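Shared Kitchens in Supported Housing: Layout, Storage and Daily Use
Speaker notes, Zainab Adebisi, Clollis Housing Association

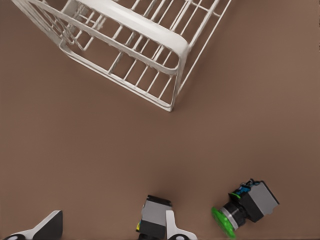

Opening. Thank the hosts and the residents' panel. The subject of this talk is the shared kitchen, and in particular the decisions made about it before anyone moves in. Clollis manages 38 supported houses, each with one kitchen used by every household in the building. In our complaints records the kitchen appears more often than heating, noise or parking. A good many of those complaints concern washing up: who left it, where it was put, and how long it stayed there. A white wire dish rack costs very little, and its open grid lets air and water through, but it needs a fixed place on the worktop. Most of our older kitchens were drawn without one. Pause here and ask how many in the audience have a drying area marked on their standard kitchen plan.

Background to the review. The review was commissioned in January by the housing standards team and led by Osaze Lawal. It covered layout, storage, cleaning arrangements and the written information given to residents. Visits were made at different times of day, including early mornings, when residents on shift work are preparing food. Residents were invited to speak to the reviewers privately or in a group. Staff were interviewed separately. The full report is available from the association on request and the appendices contain the floor plans.

Worktops. Our former standard asked for a total length of worktop and said nothing of how it should be divided. In practice this allowed long runs to be broken up by the cooker, the sink and a corner that could not be reached. The revised standard asks for a clear run of at least 600 millimetres on each side of the cooker, and a separate drying space beside the sink. The drying space may not be counted towards the preparation area. Contractors have asked whether an inset drainer satisfies this requirement. It does, provided that it slopes to the bowl and that there remains room to set down a large pan.

Note to speaker: the technical annex gives edge details. Do not go through them in the session. Refer questions to the annex.

Height. Two worktop heights are now provided in every new kitchen. The lower section has knee space beneath and is placed near a socket. Several residents who do not use a wheelchair told the reviewers that they prefer to sit while preparing vegetables, and the lower section is in regular use at the two houses where it has been fitted. At Ocampo House the lower section was placed under a window, and residents have asked for the same position elsewhere.

Storage. Every resident should have one lockable dry cupboard, one shelf in a refrigerator and one drawer in a freezer. This sounds modest. It was met in fewer houses than we had expected, usually where a tall cupboard had been taken over for cleaning materials. Cleaning materials are now to be kept outside the kitchen in a ventilated cupboard. Shared equipment, such as large pans, colanders and baking trays, should be kept on open shelving between knee and shoulder height. Where it was kept behind doors, new residents often bought their own without knowing that the house already had a set, and the cupboards filled up accordingly.

Labelling. Keep this section short. Labels are useful on cupboards and shelves that belong to a named room. Use room numbers in place of residents' names, for reasons of privacy. Labels giving instructions were not well received. One kitchen had so many laminated notices above the sink that residents said they had stopped reading any of them, including the notice about the fire blanket. The recommendation is one notice board by the door, with safety information at the top and house matters underneath.

Cleaning and rotas. The association pays for a thorough clean of each kitchen every fortnight. Day-to-day cleaning is the responsibility of residents. The review found no single rota that suited every house. At the Storkura site residents take a week each. At the Pletetti Road house they prefer that each person clears up after each meal, with no rota at all, and this has been agreed in writing by the residents themselves. Staff should ask a new group of residents to choose an arrangement at the first house meeting and should review it after the first change of tenancy. A rota inherited from a previous group tends to be ignored.

If time allows, read the following comment from a resident, which is included with permission: "I did not mind cleaning. I minded not knowing where to put things when they were clean."

Ventilation and lighting. Extractor fans must discharge to the outside. Recirculating hoods are no longer accepted in new work. Lighting should fall on the worktop from in front of the person standing at it, so that they do not work in their own shadow. Under-cupboard fittings are the simplest method. Switches for these should be reachable from the lower worktop section.

Costs. The allowance for small improvements is £200 per kitchen per year, held by the house manager. It may be spent on drying racks, shelf dividers, hooks, lighting or replacement pans. It may not be spent on repairs, for which there is a separate budget. House managers are asked to consult residents before spending it and to keep receipts. Larger alterations are programmed with the planned maintenance schedule, and houses with the least preparation space will be dealt with first.

Questions likely to be raised. On dishwashers: these are supported where there is space and a suitable water supply, but they do not remove the need for a drying area, as many residents wash by hand in any case. On separate kitchens for each household: the association's position is set out in the development strategy and is outside the scope of this talk. On enforcement: house managers should raise concerns in person first and in writing only if the matter continues.

Close by giving the contact address for the housing standards team and inviting delegates to take a copy of the kitchen checklist from the table near the entrance. Osaze Lawal will be present after the session to discuss individual floor plans.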